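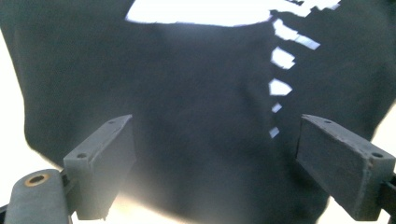 I finally got to the Tremon open day! My cousin has been nagging me to go for two years running and every time something came up (last time it was the flu, in February, when they did the winter one). So on Saturday I drove over with a thermos and zero expectations and stayed until they were stacking the chairs.

The part I want to write down before I forget it is the laundry corner. I know, laundry. But I've worked in a thrift store and I have folded more T-shirts than I care to remember, so of course I made a beeline for it.

It was run by Myrto Tzanetos, who was on her feet all day and still answered every kid's question like it was the first one. Her group is trying to teach a robot arm to handle clothes, and the way they do it is to let people do it first. You get a hand-held gripper with two flat gray fingers and a camera on it, you squeeze, the fingers close, and you try to pick up a shirt without using your other hand. The camera sees what the fingers are up to, and those recordings are what the robot learns from later. They had 681 of them from the months leading up to the open day and were hoping to add a pile more from visitors.

Well, I was terrible. I had my black tee with the white print in front of me and figured I'd just grab it in the middle and lift. What you get is a sad lump. The sleeves go one way, the hem goes another, and now you have a worse problem than you started with. Myrto told me to go for a seam or an edge instead, and to come in lower than felt natural. Much better! My fifth try was almost a fold. The girl after me, maybe nine years old, got hers on the second go and looked at me with real pity.

What surprised me is how much I use my other fingers without knowing it. With two stiff fingers you can't feel if you've got one layer or two. You have to look, and black cloth is hard to look at, because the wrinkles all melt together. I asked if it's the same for the robot and she said yes, dark clothes are a pain for the camera, and a bold print can help or can fool it, depending on how it's bunched up.

Then at 2:00 they ran the arm itself. It took up to 80 seconds per shirt, which sounds slow until you're standing there with 14 other people all leaning the same direction, as if that would help. It missed the hem once, backed off, and tried again from the side. People clapped! I clapped. The second shirt went on the floor and got a bigger cheer than the first.

I also caught the end of Kosmas Gavalas's talk on sorting bolts, over by the Hasico table, and I'd have liked to hear the whole thing. He had a bin, a camera and a very long list of things that went wrong. If you go next time, check the board by the door when you come in. I didn't, and I missed the Brerkico demo completely.

Parking is free behind the building. The coffee was fine. I've been trying to fold shirts with two fingers at home all weekend and my thumb is sore.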